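Simulation rules updated for household trials

The revised rules for logging simulated household runs take effect in September. They apply to everyone recording runs at Dikari, including the Pranent and Lemieux teams.

Clause 2 is the one most people asked about. A run may start only with the gripper open and clear of fixtures — windows, door frames and shelving all count. If a finger overlaps a fixture at the start, reset the pose and log the reset. 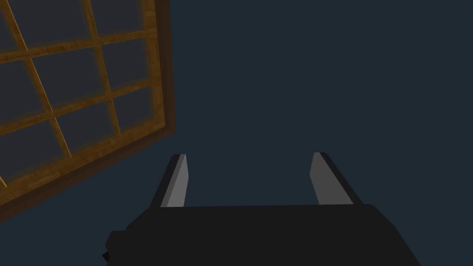 Gripper open and empty, with the window frame to the left.

Wrist views are no longer enough for two-armed work. Each run now needs a view that takes in both grippers and the room ahead, saved under the same run number. Tilted views are fine and should not be levelled afterwards, as the reviewers need the original angle.
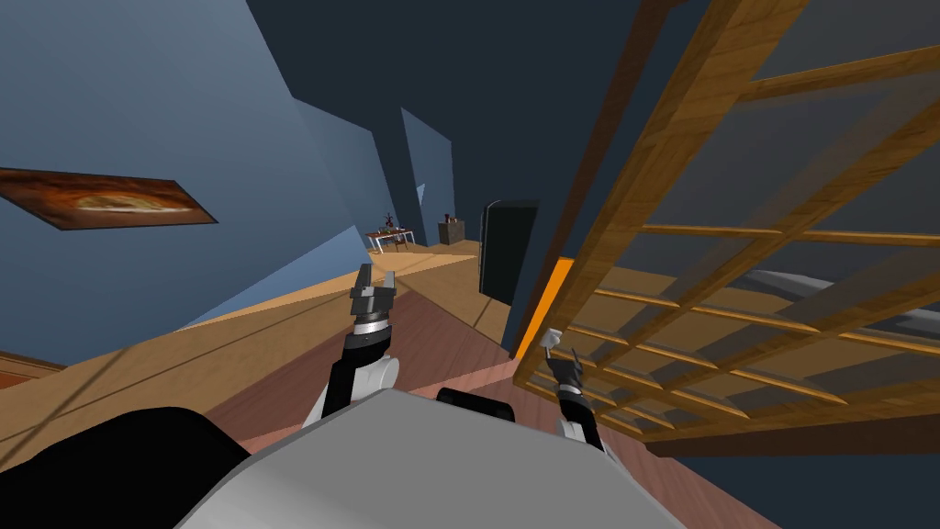 Both arms in view, looking down the length of the room.

Labelling has changed as well. In the last audit, 73 runs were sent back, mostly for object names that claimed more than the view could support. If you can't tell whether a part is a lid or a knob, use the general label and leave the specific field blank.

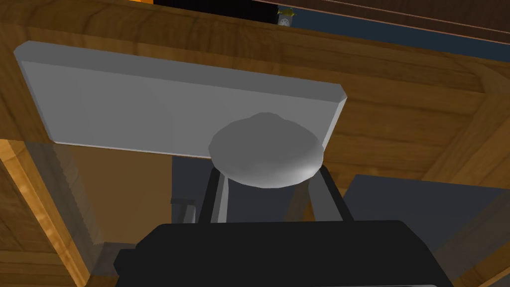

The same goes for contact. Don't mark an object as grasped on the strength of a single view. Check it against the contact log in Grukex, and if the two disagree, flag the run for a second reviewer.

Runs recorded before August 31, 2018 can stay under the old rules and don't need to be relabelled. The new form is in the shared folder, behind the colour-coded checklist.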